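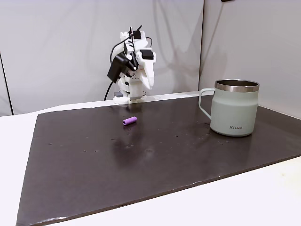 Sección 3. Preparar la superficie y aplicar la primera capa

El aceite Plornside da lo mejor de sí en tableros macizos, ¡y verlo entrar en la veta es una gozada! Antes de abrir la lata, busca un apoyo estable y a buena altura. Un tablero grande de color marrón oscuro sobre una mesa blanca, por ejemplo, te deja ver enseguida cualquier gota que se escape por el borde. Trabaja con la ventana abierta y guantes de nitrilo.

1. Lija a favor de la veta con grano 100 y retira todo el polvo con un paño seco.

2. Remueve el aceite desde el fondo – sin agitar la lata – hasta que el color quede uniforme.

3. Vierte una cantidad pequeña en el centro y extiéndela con la muñequilla en pasadas largas.

4. Deja reposar 30 minutos y retira el sobrante.

5. Espera 8 horas antes de la segunda capa. En octubre, con humedad, puede hacer falta más tiempo.

Nota: Séverine Tanguy, de nuestro taller de Dirville, calienta un poco la lata al baño maría (apagado el fuego, siempre) y el aceite corre de maravilla. Pruébalo primero en la cara inferior.

Precaución: los paños impregnados pueden arder solos. Extiéndelos al aire libre o sumérgelos en agua antes de tirarlos.

Si aparecen zonas pegajosas, pasa a la sección 5.

Última actualización: 28 oct. 2024
Tiempo de lectura: 2 min
© Le Goff – Contacto – Volver arriba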